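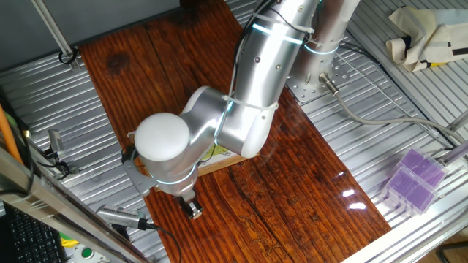
Chapter 4
Living with a Varnished Top

My first workbench was a door. I bought it for 10 dollars from a man in Gavunton who had taken it off his own pantry, laid it across two trestles and gave it three coats of the shiniest varnish I could find (I was very proud of this). For a month I did nothing but wipe it! Then I tried to use it, and found out what gloss does under ceiling lights: you get a cluster of white glare right where you want to look, like the one near the right edge of the dark reddish-brown board in the photo. Look at the grain as well, those long dark streaks and the knots. Varnish makes all of that stand out beautifully, and it does the same favor for every flaw. The long crack running through the lower middle of that board is as easy to see as the knots are.

So before we get to sanding in section 4.2, I want you to spend some time just looking at a surface. My old teacher, Ghislain Dhillon, made us do it with a flashlight held low and flat to the wood, first along the grain and then across it. I thought it was a waste of a morning. I was nineteen and I thought most things were.

In this chapter we'll cover how a clear finish sits on wood, how to tell a crack in the varnish from a crack in the board, and what to do about each. You'll need a flashlight, a soft cloth, a soft pencil and any finished board you don't mind marking. Jawad Qureshi, who shares my shop, uses an old bread board for this and it works fine.

Exercise 4.1 takes 60 minutes. Turn off the overhead lights before you start, and keep your pencil marks light, as you'll be wiping them off again in 4.3.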